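Why I stopped monetising my game videos

Since November my channel has no adverts, and several people wrote to ask me if I was punished by the platform. I was not. I switched them off myself, and it took me a long time to decide, so I want to write down how I came to it.

For those who are new on this blog: I make slow videos about puzzle and building games. I talk quietly and I make many mistakes in the puzzles. The channel has about 500 subscribers, which is small, but they are loyal and they write long comments. I like the long comments very much.

The trouble began with Odera. It is a game about a harbour town where you repair the cranes and the lifts, and I played it from the beginning to the end in 16 parts. The music in the game is beautiful. After part two I received a claim from a company which said that the music belongs to them, and that the advert money of this video must go to them. I wrote to the studio, Skesex, and they answered the next morning, very politely. They said that all players may show the game and earn from it, but the composer had sold the same songs to a library, and the library uses an automatic system. They could do nothing quickly.

So I disputed the claim. I won for part two. Then came the claim for part three, with the same song.

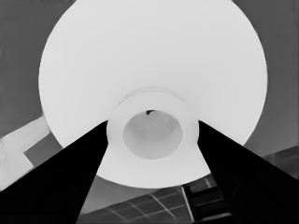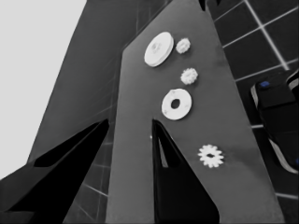
3 min read

I disputed again, and again, and I began to feel like a clerk. In the evening, when I wanted to record, I was filling in the form. One of my disputes was refused and I still do not understand the reason, as the text I sent was the same text, copied word for word.

I spoke about it with Yoon-hee Song, whom some of you know from her streams of farming games. She lives in Cestedville and I had never met her before, but I was there for a family visit and we drank tea at the station. She asked me how much money we were discussing. I was ashamed to tell her. For the whole of Odera it was less than the price of my train ticket. She did not laugh, but she looked at me for a while over her cup.

I do not want to say that everybody should do as I did. Yoon-hee keeps her adverts, and she is right to keep them, as she pays her rent partly with them. I also think that a studio should tell video makers before the release if the music is in a library. A small switch in the menu, "play without licensed songs", would be enough for most of us. Nulham had such a switch years ago and I never had a problem with that game.

The videos with an open claim still show adverts sometimes, and this I cannot change, because they are not my adverts. If you see one in part seven, I am sorry.

Next I will play the second chapter of Nulham, with the commentary a little louder, as was requested. My microphone is the old one.

Recent posts
Odera, part 16: the last crane
How I write my subtitles
Small games I played in the train
Nulham after 400 days
A question about save files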